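Workroom notebook, 13 November 2021
Re-lining the Brovedlow gown, and what the old hem told me

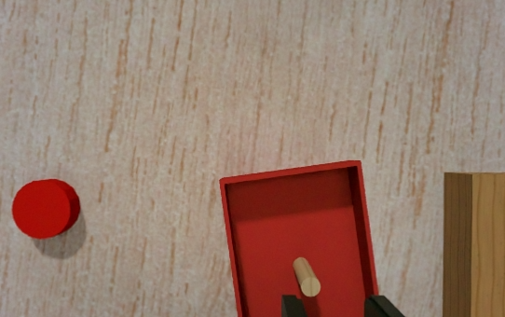 I got in early to have the cutting table to myself, and I'm glad I did, as the lining took the whole morning and a good piece of my lunch as well. This is the ivory consignment gown with the long buttoned back, the one Yu-ting took in for the shop. She had it down as "needs a new lining, otherwise fine," and I'd say she was right about the first half!

When I turned it inside out I found the lining had been replaced once before, by someone with a lovely hand stitch and not much patience. The bodice was beautiful, tiny even backstitches all along the neckline, and then from the hip down they had just run it through the machine on a long stitch and let it pull. That explains the puckering at the left side seam that we all blamed on the satin. I unpicked it from the hip to the hem and the satin fell straight again after a light press, so please, no more talk of recutting the skirt.

New lining is the Boltier silk habotai in the softer white. I tried the Plaltitau acetate against it first (it's cheaper, and we do have most of a bolt sitting there) but it clung to my hand, and I kept thinking about a bride trying to dance in it. Habotai it is. I cut the skirt panels a touch fuller than the old ones, and left the lining hem free so it can swing on its own. French seams on the long ones. The waist I basted by hand and will leave overnight on the form before I commit to anything.

The hem of the skirt itself measures 176 inches all the way around, and I know that because I went over every bit of it with pins. The horsehair braid inside is still good except at the back, where the train has been stepped on and the braid has kinked. Kwan-ho thinks we can steam it flat. I think we'd be fooling ourselves, and I'd rather splice in a new length behind the train where the overlap won't show from the right side. We agreed to try his way first on the scrap I cut out last week, and if it springs back up I get to be smug until supper.

Buttons: 6 missing from the back, all from the lower end, and three more hanging by a thread. Ehsan went through the button drawers and came up with some that match in size but are a shade too yellow. He's going to cover new ones in satin from the seam allowance, if there's enough to spare once I've trimmed. I've put the trimmings in an envelope and pinned it inside the bodice, so don't throw out the envelope, whoever is tidying.

Po-yen asked me at lunch whether the loops should be replaced at the same time. I'd leave them. They're a little stretched, but they're original, and a fresh button cover is slightly fatter anyway and will take up the slack.

Still to do: set the lining waist, steam test on the braid, buttons when Ehsan has them, and a proper look at the underarm stains in daylight. Barnabás has the gown form booked after me, so I need it finished and off there before he starts on his veil.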